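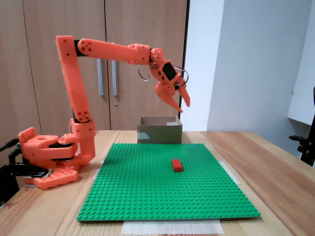 I have worked at Rafferty for 7 years, and in that time the company has introduced a new coffee machine, a second new coffee machine to apologize for the first one, and now robots.

We do returns. If you bought a box of hobby parts from one of the stores we handle and your kid lost interest by dinner, it came back to us, and one of us stood at a bench and put the pieces into the right containers so they could be sold again. On a good shift I could get through 800 pieces an hour. My personal best is 709 in a bad one, with a head cold, and I'm prouder of that.

Then in March we were called into the break room for a slide deck from an outfit called Mesora. The deck had a lot of sunrises in it. The word "teammates" came up, and it took me a while to work out they meant the arms. Somebody at the back asked whether the teammates would be going in on the birthday cakes.

I expected to be handed a box for my things. What I got was a seat at a table and a new job title, "skills demonstrator," which my mother thinks is a promotion. (It came with 50 cents an hour. She may be right, technically.)

What a skills demonstrator does is pick up a brick and put it in a box. Then she does it again, through the arm, slowly, so the software has something to copy. Then she puts the brick back on the plate, a little to the left this time, or turned a bit, and starts over. I spent years learning to do this without looking. Now I'm paid to look very hard at it, and to do it at the speed of a person defusing something. 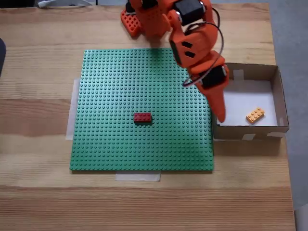 One in the box, one to go.

You find out strange things about your own hands this way. I had no idea I wiggle a brick before I lift it. Everyone on my old line does, and not one of us was ever taught to. It's how you get it off the studs without taking the whole plate with you, and we're big believers in tape now too. When I tried to explain the wiggle to the man from Mesora he wrote it down and underlined it, and I felt for a second like a visiting professor. Then he asked if I could wiggle more consistently.

The part that has changed most is the noise. The old line was loud, and it was loud with people. We argued about the radio, we knew whose divorce was going badly, we had a running bet on which store would send back the dirtiest box. At the table there's me and the whir of the motors. I've caught myself telling the arm about my weekend. It's a decent listener, but it doesn't bring anything to the conversation.

Two people from the line took the transfer to the Cokden warehouse, where I hear the heating works. Three are still at the benches doing the weird stuff, anything sticky or chewed or held together with a rubber band, and they've become very smug about it. They call themselves Special Collections. Management says there are no plans to change the headcount, in the same voice they used to say there were no plans to change the coffee.

I go back and forth. My wrists don't hurt anymore, and I'd forgotten that wrists could just sit there on the ends of your arms, minding their own business. I also used to be fast at something, and I miss that more than I thought I would. When the arm fumbles a grab I feel bad for it. When it gets one clean I feel, in order, pleased, and then like I should update my resume.

Next month they want to show us something called Workomden, which keeps track of who is demonstrating what, and for how long, and will replace the clipboard. I was fond of the clipboard. It had a drawing of a duck on the back that had been there longer than any of us, and I've put it in my locker for now.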